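流动放映与音乐怀旧专场 设备及场地安全检查表(附检查意见)

适用场地:Protville 文化厅一层多功能厅
设备供应:Lavoie 影音租赁
检查日期:2019年5月2日
检查结果分三级:合格、限期整改、停用

一、放映设备

1.1 投影机吊架主螺栓及防坠链
结果:合格
意见:防坠链两端卡扣均已锁闭。吊架铭牌限载52公斤,本次所装机型连同镜头未超限。

1.2 投影机进风口滤网
结果:限期整改
意见:滤网积灰,右侧尤为明显。首场放映前更换,旧滤网不得冲洗后复用。

1.3 银幕升降电机限位
结果:合格
意见:上下限位各试4次,停止位置一致。手动释放杆的标签已褪色,建议重印。

1.4 放映间通道
结果:限期整改
意见:门后堆放旧海报筒两排,开门角度不足。海报筒移至二层库房,门后区域用黄色胶带划线。
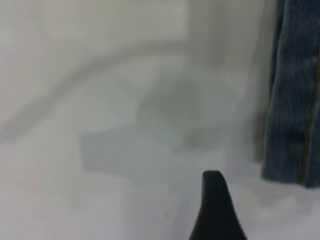

1.5 片源播放服务器供电
结果:合格
意见:不间断电源切换正常。电池标签所示更换月份为7月,届时由 Lavoie 派人处理,并将更换记录附入本表。

二、音响与点唱区

2.1 主音箱堆叠与绑带
结果:合格
意见:左右两组均为双层堆叠,绑带棘轮已收紧,余带已固定。箱体与观众席首排间距300厘米,符合场地规定。

2.2 声压级
结果:限期整改
意见:以排行榜金曲串烧试播,后排读数正常,首排左侧偏高。调音台输出限幅器未启用。启用后复测,读数填入附页B。

2.3 老式点唱机接地
结果:停用
意见:机壳与接地端之间不导通,疑为插头内接地线脱落,尚未拆检。点唱机已断电并挂牌。修复后须由持证电工签字方可恢复使用。唱片目录卡不受影响,可照常陈列。

2.4 地面线缆
结果:限期整改
意见:舞台至调音台一段已加过线槽。调音台至侧门一段仅贴布基胶带,胶带边缘翘起。改用过线槽,坡面朝向人流方向。

2.5 无线话筒备用电池
结果:合格
意见:新旧电池分盒存放。充电座不得置于幕布旁。

三、观众区与疏散

3.1 核定人数
结果:合格
意见:本厅最多可容纳700人,按站席与坐席混合方式核定。票务系统上限已设为同一数值,工作人员另行计入后台名册,不占观众名额,但须列入疏散清点。

3.2 安全出口
结果:限期整改
意见:东侧出口畅通。西侧出口外停有 Trasthorpe 餐饮公司的推车,开门受阻。已口头通知移走,开场前一小时复查。

3.3 应急照明
结果:合格
意见:切断主电源后全部点亮,放映模式下亮度未见异常。楼梯踏步灯中有一盏闪烁,列入日常维修,不影响本次结论。

3.4 座椅连接件
结果:合格
意见:活动座椅按排联锁。第三排末端连接扣较松,已当场紧固。
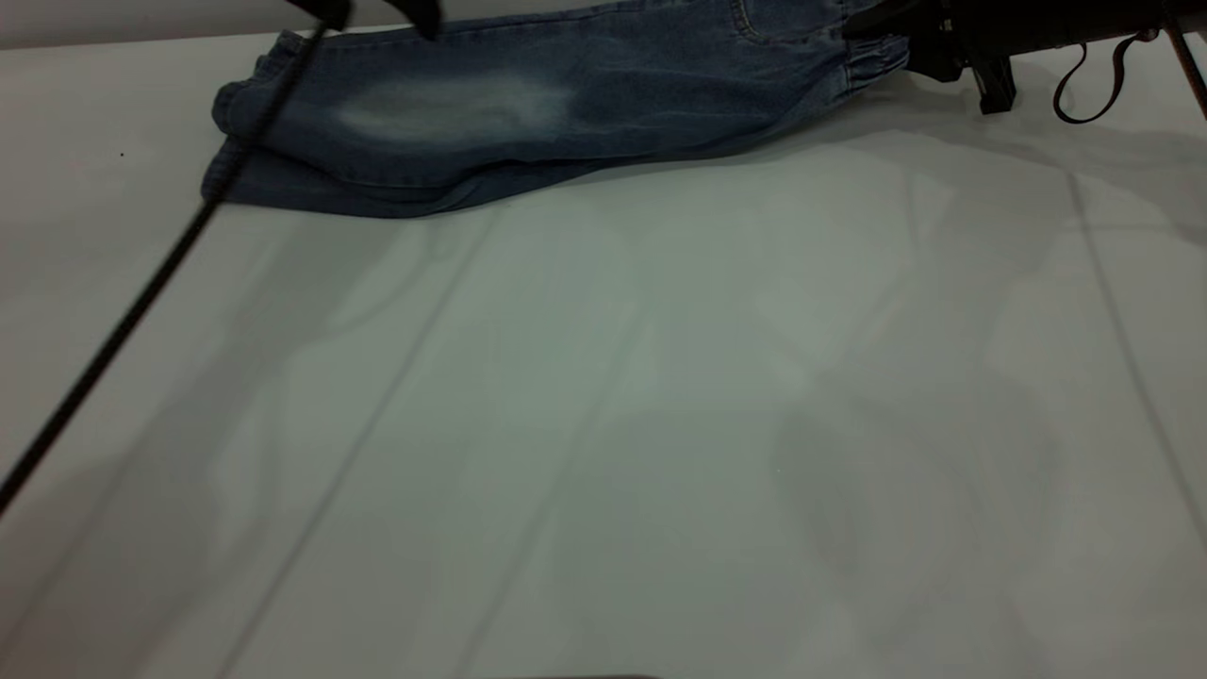
3.5 轮椅席位
结果:合格
意见:位置设于后排中部,视线不受调音台遮挡。陪同座椅为单椅,不与整排联锁,散场后收回。

四、布景与特效

4.1 背景幕阻燃证明
结果:限期整改
意见:仅提供复印件,批次号无法辨认。请 Dastbridge 布景工坊补交原件。未补交前,背景幕与灯具的间距按非阻燃材料执行。

4.2 烟雾机
结果:合格
意见:使用水基烟油,出口前方无障碍物。运行时需通知值班室,不得自行屏蔽烟感探头。

4.3 年代主题展架
结果:合格
意见:展架底部已加配重。顶层只放录像带空盒及唱片封套,重物下移。

4.4 反光球悬挂
结果:合格
意见:电机与副保险绳分别固定于不同挂点。转速设为低档,频闪灯不得同时开启,入口处须张贴闪光提示。

五、复查安排

限期整改各项于首场开场前复查,顺序为3.2、2.4、1.4、1.2、2.2。4.1 以收到原件为准。2.3 单独出具复用通知,在此之前点唱机旁的挂牌不得取下。

复查时携带本表原件,在原意见下方续写,不另起新表。涂改处须由复查人签名。

附页A:吊挂点位图
附页B:声压级读数
附页C:配电箱回路对照(点唱区回路编号以箱内标签为准,旧图作废)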